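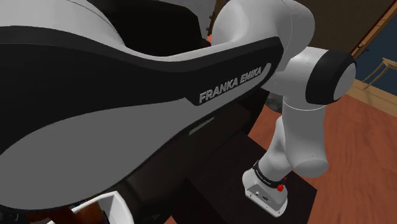
April, sim notebook, project group 2. Start 4:10 pm, Inna driving, me (Asif) writing.

Task is still "stamp into bowl". Imetti build from this morning, Witon planner on top. Daryna's summary in the group channel says the task is "basically solved". I'd like to see that before I put it on the poster.

Ran 37 episodes with the default seed. The success script says 18. Went through the replays with Inna and we only agree with 11 of those. In the others the stamp is leaning on the rim, or still in the fingers when the episode ends, and the script passes it anyway as long as the stamp's center is over the bowl. So the check tests where the thing is from above and nothing else. Whoever wrote it (me, in February, probably) didn't look at height.

Changed the check: center below the rim, fingers open, stamp still for 19 steps. Not rerun yet.

Second complaint, the grasp. Witon goes for the base because it's the widest part it can find. It's octagonal, so if the wrist yaw is off the fingers meet corners where they should meet flats, and the stamp turns as they close. Zlata thinks this is friction settings. I don't. She raised friction twice and the turning got smaller, which proves you can hide it. Gripping the stem would be my choice, but Inna points out that it's narrow and the block end would then swing, and she may be right.

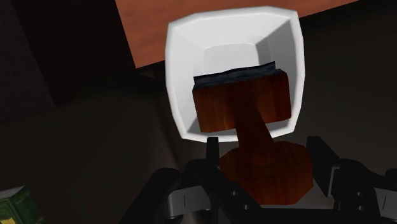
Wrist view, octagonal base between the fingers, bowl behind.

Also, from the wrist view it is very hard to judge how far the stamp is from the bowl. They overlap and that's all you get. If the policy is using this view alone I don't see where it gets depth from – ask Delyth, she set up the inputs.

Kawaguchi scene not touched today. Bania scene loads but the lighting is different again, so no comparing numbers between the two.

To do
– rerun with new check, same seed, then three others
– log wrist yaw at close
– Zlata: put friction back to default please
– Daryna: hold the poster text until the rerun is in

Stopped 6:25.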